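Spent the month moving my mother's things out of the house on Gakura Street and into a two-room apartment. Writing down what I learned while I still remember it. 1/

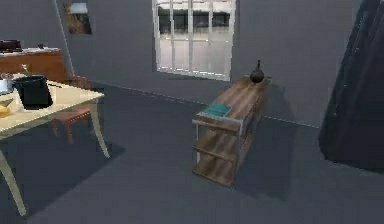
The first problem was books. She had 1,161 of them, because she kept a handwritten list and numbered every one. The new place could take less than half. We agreed on a rule before we packed anything: whatever fits on low shelves stays, and whatever doesn't goes. A low, open wooden unit with a top and at least two shelves under it is the kind I mean. She can't reach over her head anymore, so tall bookcases were out from the start. 2/

We ended up keeping 492. The list made it easy. She went through it at the kitchen table with a pencil over several evenings and never had to stand in front of the books themselves. I think that helped. It's harder to let go of something you are holding.

3/

Selling used books is mostly not worth the drive. Brindus, the secondhand shop by the river, took 30 and gave us store credit. They wanted cookbooks and local history. They did not want encyclopedias, and neither did anyone else I called. 4/

The library sale took most of the rest. Call ahead. Ours only accepts donations in the morning, and they turn away anything with a musty smell. I had to bring one box back home — it had been in the basement since January.

5/

Boxes: use small ones. I knew this and still filled two big ones, and then couldn't get either down the stairs. Liquor store boxes are the right size and they're free if you ask. Put the heaviest books flat on the bottom and stand the others spine down on top. 6/

We hired Ó Néill for the furniture and moved the books ourselves over 5 trips in my car. The movers charge by the hour, and boxes of books slow them down. They were careful with the piano bench and scratched the bed frame. I'd use them again.

7/

Things I found inside books: two bus passes, a recipe for plum cake, a letter from my aunt, a receipt for a coat. Shake out every one before you give it away. The letter was in a dictionary that was already in the car. 8/

She asked for the shelves to be set up before the bed. We did it that way and ate dinner late. She has already moved the mysteries twice. 9/

Someone asked about the list. It's three plain school notebooks, with title, author and where she bought it. She's starting a fourth one for the new place and numbering from one again. 10/10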